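**Ticket 3012: bridal hair comb, wrong finish, then wrong again**

Opening this one properly because it's now been passed round three inboxes and I'd like it all in one place (I'm the one who took the original call, so I'm keeping it!).

The bride ordered the Rukdale comb in rose gold from our Rurberg shop page. What arrived was the silver. Fine, it happens, I said sorry and sent a replacement the same afternoon. The replacement was silver too. At that point I went a bit pink and started digging.

**What I checked first**

- Her order confirmation: says rose gold, clear as day.
- The packing slip: says rose gold.
- The sticker on the box: item 434, the old silver code.

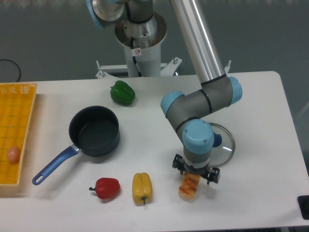
So the order is right and the slip is right, and it all goes wrong between the slip and the shelf. I had a look in Revix, where we keep the stock list, and both finishes are sitting under 434. Somebody merged them in March when we tidied up the hair vines, and I have a horrible feeling it was me.

**Tried so far**

1. Split the two finishes again in Revix. It saved, I refreshed, and they'd joined back up. Lovely.
2. Logged out, made tea, logged in, tried again. Same thing.
3. Deleted the silver listing and built it fresh under a new code. This one stuck! Rose gold keeps 434 and silver has its own line now. 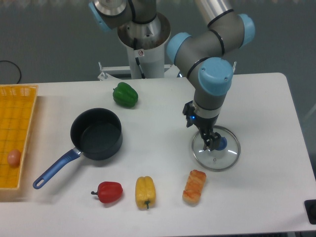
*Robotic arm with light blue joint caps and a black gripper, over a white table.*

After that I rang Hegazy, who make the combs for us, and asked if their cartons were marked by finish. They are, on the short end, which we never look at because the cartons go on the shelf long side out. I've asked our packers to turn them round. There are 100 combs in the current batch and about 15 of them are already in boxes with the wrong sticker, so please don't send any boxed ones until they've been opened and looked at.
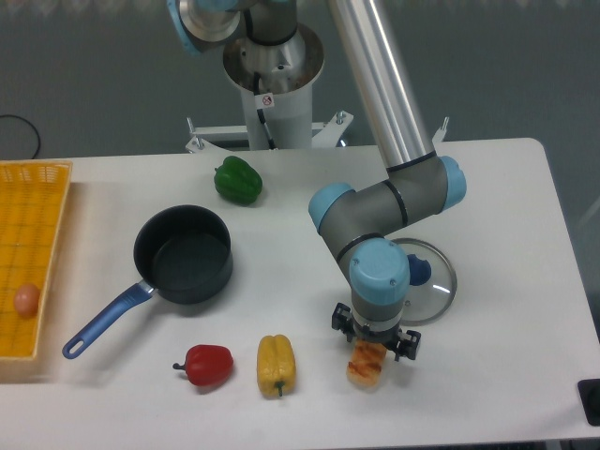
I've also put a note on the shop page saying rose gold combs may take an extra day. If anyone gets asked, the matching earrings and the pearl hairpins are fine, it's only the comb.

**Where we are now, 4.20 pm**

Third comb is packed. I opened the box myself, held it up to the window, and it is definitely, gloriously pink. The bride has been so nice about the whole thing that I've added a set of hairpins and told her to hang on to both silver ones for her bridesmaids.

Leaving the ticket open until she tells me it's in her hands. Still to do: restick the boxed ones, and find out why Revix kept undoing the split.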